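Clolteoのオープンデーに行ってきた(スリッパと玄関まわりの話ばっかりです)

前から行きたい行きたいと言い続けていたClolteoのオープンデー、ついに行ってきました! 玄関まわりの道具とスリッパを作っている小さなメーカーで、年に何度か仕事場を見せてくれるんです。金曜日の開催だったので半休をとって、お昼を駅のパンですませて、えいやっと出かけました。

場所はDratbridgeという元倉庫の建物で、駅からの道がとにかくわかりにくい。川沿いに歩いてください、と案内には書いてあるんだけど、川に出るまでが長いんですよ。途中で自転車屋さんに聞いて、逆方向に歩いていたことが判明して引き返して、着いたときにはもう汗だく。7月に長袖で来た自分が悪いです。

受付は1階の奥。参加費は200円で、お茶つき。小銭がなくて千円札を出したら、受付の方がおつりをぜんぶ50円玉でくれて、お財布がずっしり重くなりました。見学の回は14時スタートで、私は5分前にすべりこみ。同じ回の人はだいたい家具とか収納が好きそうな雰囲気で、すでにメジャーを手に持っている人もいて、あ、仲間だ、と思いました(私もかばんに入れてました)。

案内してくれたのはカトリオナ・ラザフォードさん。もともと靴の木型を作る仕事をしていたそうで、足の話になると止まらない! 「甲の高さは朝と夕方で違うから、スリッパは夕方に選んで」と最初に言われて、もうメモメモ。この日の見学は夕方とまではいかない時間だったので、試着ではほんの少しゆるめのを選ぶといいよ、とのことでした。

まずは1階の木工のほう。板を切るところは安全のためガラス越しだったんだけど、やすりがけは目の前で見せてもらえました。チュクエメカ・オカフォーさんという背の高い職人さんが、板のふちをずーっと手でなでながら仕上げていくんです。角をどのくらい丸めるかは図面に書いてあるけれど、最後は指で決めるんだって。触らせてもらったら、途中の板と仕上がった板とでまるで別もの。途中のほうはちょっとだけ指先にひっかかる感じがあって、仕上がったほうはするんとすべる。何回も往復して触っていたら、後ろの人が待っていました。すみません。

木の端材はかごに入って無料配布になっていて、私は手のひらサイズのをひとつもらってきました。いまパソコンの横で、マグカップの下に敷いてます。

で、いよいよ2階の208号室です。ここがいちばん見たかった部屋!

208は、できた道具をふだんの暮らしみたいに置いて試してみる部屋だそうです。靴を脱いで上がるので、靴下に穴があいてないか階段の途中で確認しました(セーフ)。床はグレーの縞のカーペットで、歩くと足の裏がちょっと気持ちいい。靴下で歩いてもらうのは、スリッパをはく前と後の違いを足で覚えてもらいたいから、とラザフォードさん。なるほどねえ。

お目当てはPlorkoという名前のスリッパ用の板です。下駄箱でもラックでもなくて、板。床に置いて、その上にスリッパを並べる、それだけの道具なんだけど、ずっと気になっていたんですよ。うちの玄関、スリッパがいつもばらばらの方向を向いていて、お客さんが来るたびに足でささっと寄せてるので……。 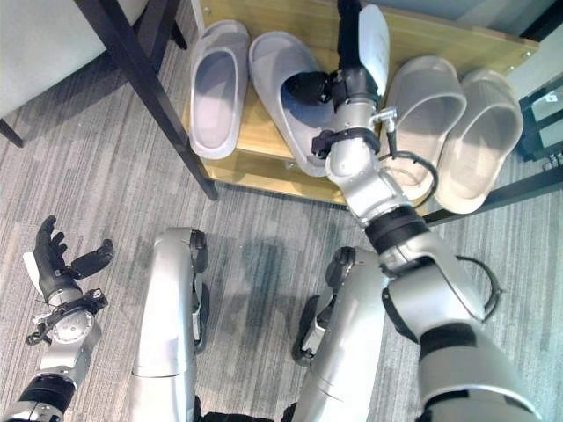

板があると何が変わるのかというと、「ここに置くんだな」ってみんながわかることらしいです。ラザフォードさんの説明では、スリッパが散らかる家は片づける気がないわけじゃなくて、終点が決まっていないことが多いんだとか。床は広いから、どこで脱いでもいいことになっちゃう。ところが板が1枚あると、子どもでも板の上に戻したくなる。うちの母が聞いたら「お盆でいいじゃない」って言いそうだけど、お盆だとふちがあってつま先がひっかかるんですよね。やってみたことがあるのでわかります。

色がまたよくて、はちみつみたいな明るい木の色。うちの床は濃いめの茶色なので、合うかなあと心配していたのですが、並んでいるスリッパが白っぽい淡い色だと、濃い床に置いてもぱっと目がいくと思うよ、と言ってもらえました。淡い色のスリッパって汚れが気になって今まで避けてたんです。でも木の上にのっているところを見ちゃうと、もう淡い色しか考えられなくなる。危ない。

並べ方のことも質問してみました。つま先を手前に向けるか奥に向けるか問題! うちでは夫と長年もめていて、私はお客さんがそのままはける向き派、夫は脱いだままの向き派です。どっちが正しいか決着をつけてもらおうと思ったのに、ラザフォードさんの答えは「家の中でそろっていればどちらでも」。引き分けでした。帰って夫に報告したら、勝った顔をしていました。なんで?

同じ回に参加していたカイルル・ゴヴィンダサミーさんは、小さな民宿をやっているそうで、質問がすごく具体的でした。お客さんが一度に到着して、一度に出ていくから、スリッパの戻り方が家庭とは全然違うんだって。朝の玄関はもう海みたいになる、と言っていて、スリッパの海を想像して笑ってしまいました。ゴヴィンダサミーさんのところでは今まで大きなかごに放りこむ方式だったけれど、右と左を探すのにみんなかがみこんで渋滞するので、板に変えるか悩んでいるとのこと。ラザフォードさんは、板をつなげて長く使うより、間をあけて置いたほうが人がばらけるよ、と答えていました。これ、うちの玄関の狭さでは使えない知恵だけど、なんか得した気分。

カーペットの上に板を置くとぐらつきませんか、というのも聞きました。毛足が長いと少し沈むそうです。短めのカーペットなら大丈夫で、あとは裏にフェルトを貼るかどうか。フローリングなら貼ったほうがよくて、カーペットなら貼らなくていい。貼るときは角まで貼らずにちょっと内側に。はみ出したところからほこりがたまるから、だそうです。うちの椅子の脚のフェルト、全部はみ出してます……。

スリッパのほうの話もしておかなくちゃ。スリッパ担当のソク・グモクさんが、途中から208に来てくれました。ものすごく早口で、ものすごく楽しい人! かかとの高さ、中敷きの厚み、縫い代をどっちに倒すか、次から次へと話が出てきて、私のメモは途中から字になっていません。読めたところだけ書きますね。

中敷きは厚ければいいというものではなくて、厚いと最初の一歩は気持ちいいけれど、台所で立ちっぱなしのときは薄いほうが疲れにくい人もいる。これは私もそう! ふかふかのを買って、ひと月ではかなくなったことがあります。あと、洗えるスリッパは干し方が大事で、つま先を上にして立てかけると、かかとに水が集まって型くずれするので、横に寝かせて干すのがおすすめとのこと。今までずっと洗濯ばさみでつま先をつまんでぶら下げてました。つまんだあとがつくのは気になってたんだよね。

それから、いい話だなと思ったのは買い替えのタイミング。底がすり減ってから、と思いがちだけど、左右で音が違ってきたら替えどきなんですって。ぺた、ぱた、ぺた、ぱた。帰ってから自分のを聞いてみたら、見事に音が違いました。夫のは同じ音でした。くやしい。

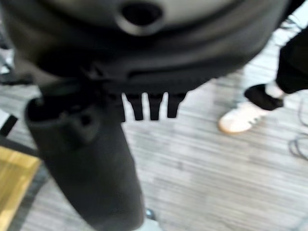

ソクさんの話でもうひとつ残っているのが、床の色とスリッパの色のこと。明るい床に淡い色を合わせると、部屋は広く見えるけれど、朝寝ぼけてるときに見つけにくい。だから中敷きだけ濃い色にするとか、ふちに色の糸を入れるとか、ちょっとした工夫をするそうです。実物のふち糸の見本帳も見せてもらって、からし色と、くすんだ青と、れんが色で迷いに迷いました。色の名前がまた凝っていて、からし色は「三時」、青は「曇りのち」。名前で選びたくなっちゃう。

見学のあとは1階に戻ってお茶の時間です。お茶を出してくれるのはChâuという、同じ建物に入っている喫茶室。冷たいはす茶と、小さいココナッツのお菓子がついてきました。これで200円に入っているなんて! お菓子は追加で買えるというので、持ち帰り用も買いました。例の50円玉が大活躍です。

お茶の席でとなりになったワジド・オラクザイさんは、ご自宅を改装中だそうで、玄関の段差をなくしたら、どこで靴を脱ぐのか家族みんなわからなくなってしまったという話をしていました。段差って、あれはあれで合図だったんですねえ。今は仮に段ボールを敷いてあって、それを板に変えたいんだそう。スマホで図面まで見せてくれて、ああでもないこうでもないと、初対面なのに人の家の玄関で盛り上がってしまいました。私の案は「壁ぎわに寄せる」、オラクザイさんの案は「真ん中にどーん」。どうなったかなあ。

売り場では、悩んだ末に「曇りのち」のふち糸のスリッパを一足ずつ、2人分買いました。Plorkoの板のほうは、在庫がなくて予約になるとのことで、届くのは来月。持って帰る気まんまんで大きい布袋を持っていったのに、袋はお菓子とスリッパでふんわりふくらんだだけでした。

これから行く人のために、覚えているうちに細かいことを書いておきます。

駅からは、自転車屋さんの角を左です。右に行くと学校に着きます(着きました)。

靴は脱ぎはきしやすいものがいいです。私は編み上げで行って、階段の下でみんなを待たせました。

2階は冷房がよく効いているので、長袖でちょうどよかったです。歩いてくるときは地獄だけど。

写真はガラス越しの木工のところだけ撮影不可で、あとは声をかければ撮ってOKでした。

支払いは、受付が現金のみ、売り場はカードも使えました。

メジャーは貸してもらえます。でも玄関の寸法は家で測っていきましょう。私はメジャーを持っていったのに肝心の寸法を測り忘れていて、夫に電話して測ってもらったら「だいたい新聞紙くらい」という返事が返ってきました。広げたのか、たたんだのか。

ということで、帰ってきた晩にさっそく新しいスリッパをおろしました。板が来るまでの間は、チラシを板のかわりに敷いて練習中です。三日目にして夫がチラシの上に戻すようになったので、これは期待できるかも! 向きはあいかわらず逆だけど。板が届いたら、フェルトの貼り方と一緒にまた書きますね。Châuのココナッツのお菓子は、その日のうちに全部食べてしまいました。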